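Etstead Soft Goods – Gripper Comparison Set

README, maintained by Nhung Thái and Efe Dauda

What this is

Recordings made while we compared finger pads for a pair of hand-held grippers on padded clothing. Puffer jackets gave us the most trouble in earlier tests, so the set is limited to them. One person works both grippers, on a bed with a plain sheet over patterned bedding.

Contents

1,847 clips from 190 sessions. Pad types are listed in pads.csv. Labels cover grasp, lift, fold and release.

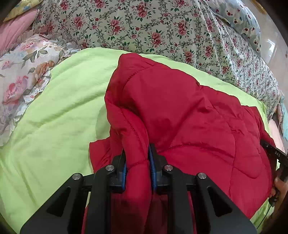 Labels were done by Aishwarya Thomas and checked by Peninah Nzioka. A grasp starts when both jaws touch fabric and ends when either one lets go. If the cloth hides a jaw tip, the clip gets the flag "occluded" – please keep these in any test split, as they are the hard cases.

Known problems

The wide lens bends straight lines near the corners. Use the calibration files in /calib before measuring anything.
Session 8 has no left-hand stream.
Pad wear was not tracked. We changed pads every 300 grasps.
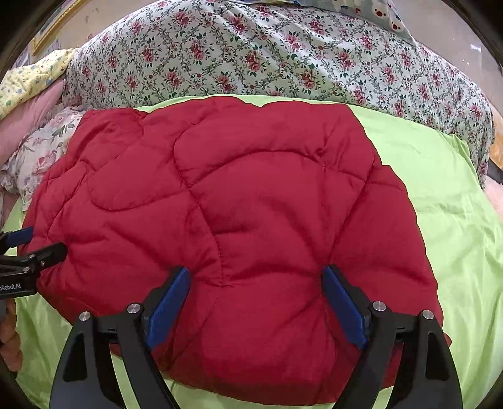 Main gripper open over a red puffer jacket, blue pads against the fabric. Second gripper at left.

Contact

Questions about pads go to Efe, everything else to Nhung. The next version is planned for May and will add the Unitz pads.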